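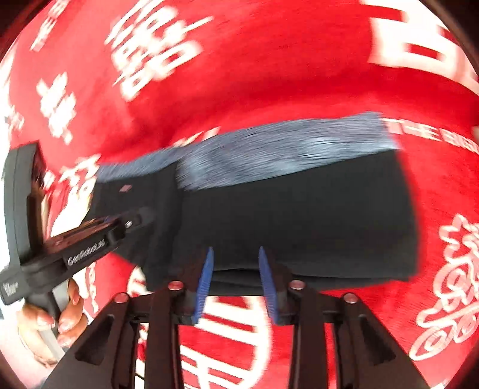
Leonie Hellwig wrote back after her first week with the kit that the older guide left her guessing how hard to squeeze on soft cloth, and that she had been crushing every fold until her wrist gave out. This section has been rewritten with her remarks in mind.

Section 4. Folding clothes with the Drenton hand-held pair

This section covers recording a folding task with two grippers, one in each hand. Finish Section 3 (charging and pairing) first. Both grippers must show a steady light before you start.

4.1 Preparing the surface

1. Choose a bed, sofa or table at about hip height. Plush covers and printed covers are fine. If the cover slides, tuck it in on the far side.
2. Lay one garment on the surface. Dark clothes on a bright cover are easiest to follow in the recording.
3. Turn off any fan that blows across the cloth.

Note: A folded garment with several layers counts as one item. You do not need to open it flat before you begin.

4.2 Holding the grippers

1. Wrap your fingers around the handle and keep them below the jaws.
2. Squeeze slowly until the two blue pads meet, then let go. Do this a few times with each hand.
3. If one pad meets the other off center, stop and see Section 7, Pad alignment.

Caution: Keep fingers, sleeves and hair away from the link bars. They move every time you squeeze.

4.3 Picking up an edge

1. Open the jaws and bring the pad tips down onto the cloth, one on each side of the part you want to lift.
2. Press lightly. The cloth should rise a little between the pads.
3. Close the jaws until the pads hold the cloth, and stop there. More force does not give a better grip on thin fabric.
4. Lift with your arm – not by bending the wrist.

Note: On thick waistbands and hems, take the edge from the side. If you catch the cover along with the garment, open the jaws and start again from step 1. 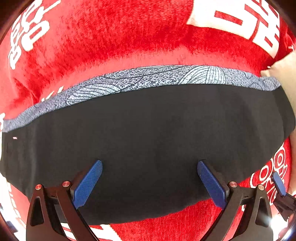
4.4 Making the fold

1. Hold one end of the garment with the left gripper.
2. Pick up the other end with the right gripper and carry it across.
3. Set the cloth down before you open the jaws. Opening early drops the edge and leaves a loose corner.
4. Smooth the fold with closed pads, moving away from your body.
5. Lift both grippers clear of the cloth and hold still for two seconds. The software uses this pause to mark the end of the fold.

Caution: Fast sweeps blur the recording. If the Swai app reports more than 13 blurred clips in a session, slow down and repeat them.

4.5 Saving the session

1. Press the button on the right handle once. Wait for the tone.
2. Check the clip count in the app. A full session is 371 clips.
3. Wipe the pads with a dry cloth. Lint in the texture weakens the grip.

Error 17 after saving means the two clocks did not match. Pair the grippers again and resend the session.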